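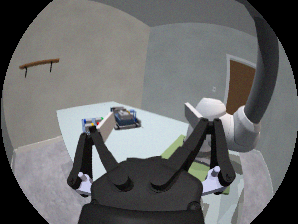 Papers > Everyday Words > Colour > Working paper, section 4

4. What people call grey when you let them talk

I've been bothered by the word grey for years, and this section is where I finally get to be bothered by it at length. Most work on colour names treats grey as the dull stretch between black and white, something you get out of the way before the reds and blues. But ask people in ordinary life what shade their front door is, or their school jumper, or the sky over the bypass, and they get surprisingly fussy! They want charcoal, slate, ash, battleship, "sort of pigeon". They also name by comparison, and they do it all the time without noticing. Take Figure 1: I'd call the big rounded housing at the bottom charcoal, I'd call the finger links coming up from it dark grey, and I'd call the joint pieces at the bases of the outer two white, and I'd say all of that before it crossed my mind that charcoal is dark grey too. If you gave me only one of those links I suspect I'd be much freer with my words (gunmetal? wet road?). The presence of a neighbour changes what I reach for, and that is the effect I went looking for in the survey.

4.1 How the answers were collected

The survey used cards. I know, cards, but I wanted people to hold the colour in their hand and walk to the window with it if they felt like it, and quite a lot of them did. Each card carried 4 painted squares, all of them grey by any sensible standard, and people wrote down whatever they'd call each one. There was no list to choose from. I'd tried a list in an earlier version and it was hopeless, as everybody simply ticked the fanciest word on it, and I learned a great deal about how much people like the word "pewter" and very little about anything else.

We worked in two towns, Kurnville and Vokby. I chose them for dull reasons (I could get to both by train) and one slightly better reason, which was that Kurnville used to have a slate works and Vokby never did. I had a pet theory that slate would turn up a lot in Kurnville. Hold that thought.

The squares were mixed from ordinary household emulsion under a single line name, Pritchard, and painted by hand on thick card. Hand painting means a few brush marks, and a couple of people commented on the brush marks instead of the colour, which I've left in the record because I enjoyed reading them. "Streaky" is not a shade of grey but I can see how you'd get there.

After taking out the blanks and the ones I couldn't read, we had 2,896 names. By "a name" I mean whatever was written beside one square, so "dark grey" is one name and so is "the colour of my nan's budgie, the second one". Where somebody wrote two names and crossed one out, I kept the one left standing. Where somebody wrote two and joined them with "or", I took the first and grumbled.

4.2 Plain greys and borrowed greys

I sorted the names into heaps on the spare bed, and then sorted them again in April after I'd forgotten what I decided the first time, and compared the two. They matched well enough for me to carry on, though the awkward cases moved about a bit and I say more on those below.

The biggest heap I called plain greys. A plain grey is the word grey with nothing but a light, a dark, a mid, a pale or a very stuck on the front. There were 1,044 of these. The second heap I called borrowed greys, and these take their name from a thing: ash, lead, elephant, dishwater, pavement, lots and lots of charcoal. There were 716 of those. What was left over was a mixed bag of names that lean on another colour (bluey grey, greenish), names that are really opinions (miserable, posh, "council"), and names that I've read a dozen times and still don't follow.

Now, I'd expected the borrowed heap to be bigger. Paint shops have been teaching us borrowed names for a good long while, and I assumed it had rubbed off. And it has rubbed off, in a way, but the things people borrow from are far homelier than the ones on the tins. Paint tins like moods and weather and places you might go on holiday. The people of Kurnville and Vokby like pavements, saucepans, dust, mice and the inside of the hoover bag. One person named all the squares on the card after different stages of a cat getting older. I thought that was rather beautiful, and it also gave me no end of trouble, as each name only makes sense next to the others.

4.3 The neighbour effect

Which brings me back to neighbours. Half the cards had the squares touching and half had them well apart with white card between. When the squares touched, people were much more likely to use plain greys, and to use them as a set: light, mid, dark, very dark. It's as if the card had turned into a ladder and all they had to do was number the rungs. When the squares were spaced out, the things came crowding in. The same square that was "dark grey" on a touching card was "wet slate", "old tyre" and "my work trousers" on a spaced one.

I think what's happening is quite simple. If two greys are sitting side by side, the useful job for a name is to tell them apart, and dark and light do that cheaply. If a grey is on its own, dark doesn't tell you much (darker than what?), so you go hunting in your memory for something that would bring that exact shade to somebody else's mind. I can't prove that from the cards. It fits, and a fair number of people wrote little notes that point the same way, such as "darker than the last one so charcoal".

Charcoal is an odd one, by the way. It came up on both sorts of card, and I've come to think it has half stopped being a borrowed grey at all. I asked a handful of people at the Vokby table when they had last seen any charcoal and most of them had to think. One said it was for drawing and another said it was for sausages. Neither of them thought of either when they wrote it down. They'd got it from coats and school uniform lists, and it simply meant dark grey, but smarter. I've counted it as borrowed throughout for the sake of consistency. Somebody with a tidier mind could reasonably move it, and the plain heap would get a good deal bigger.

4.4 The slate theory

It didn't work! Slate was no more common in Kurnville than in Vokby. What was different was how people used it. In Vokby slate nearly always meant a dark grey with some blue in it, the way a catalogue would use it. In Kurnville it was all over the place, light squares, dark squares, the one with a hint of purple, and several people added what sort of slate they meant. A man who had been in the works told me, while filling in his card with enormous care, that slate wasn't a colour and I ought to know better. He then wrote "slate" next to one of the squares anyway, and underlined it.

I've thought about that more than anything else in the data. If you know the stuff well, its name is a poor name for a colour, as you've seen it be every colour it can be. It works best for people who have only met it on a paint chart.

4.5 Things I'd do differently

The light was the main problem. The Kurnville table was by a big north window and the Vokby one was under tubes, and grey is horribly easy to push about. A square I'd swear was neutral went faintly green in Vokby every afternoon. I compared the names written near the door with the names written further in and found no pattern I trusted, but I'd use one lamp and carry it with me next time.

I'd also ask about age. I left it off the card to keep things friendly and have regretted it ever since. Battleship, gunmetal and "demob suit" all look to me like words with a birth year, and I've no way of showing it.

Last, the sorting was mine alone. The names with a thing and a plain grey in them together ("dark mouse grey", "light ash grey sort of") went into the borrowed heap, and I still change my mind on those. The full list of names is in the Kuten folder with my heaps marked in pencil, so anyone who fancies a go at re-sorting is welcome to it. Bring a spare bed.

Reader comments

greyhen: My mother called every grey in the house "mushroom" and she never cooked a mushroom in her life, so I'm with you on charcoal. Did mushroom come up?

Tilly_down_the_road: I'd have put "council" with the borrowed ones. It's a door colour where I live, everyone knows which grey you mean.

author: Mushroom did come up, greyhen, mostly for the palest square. And Tilly, I went back and forth on council so many times. You may well be right.

pebbledash: Was the order of the squares the same on every card? If dark was always last I'd expect people to have run out of ideas by then.

author: Shuffled, thankfully. One of the few things I remembered.

oldpaintpot: Worked on a trade counter for years. Customers would bring in a bit of the thing itself, a stone or a sock, and ask for that. Never once heard anyone ask for neutral.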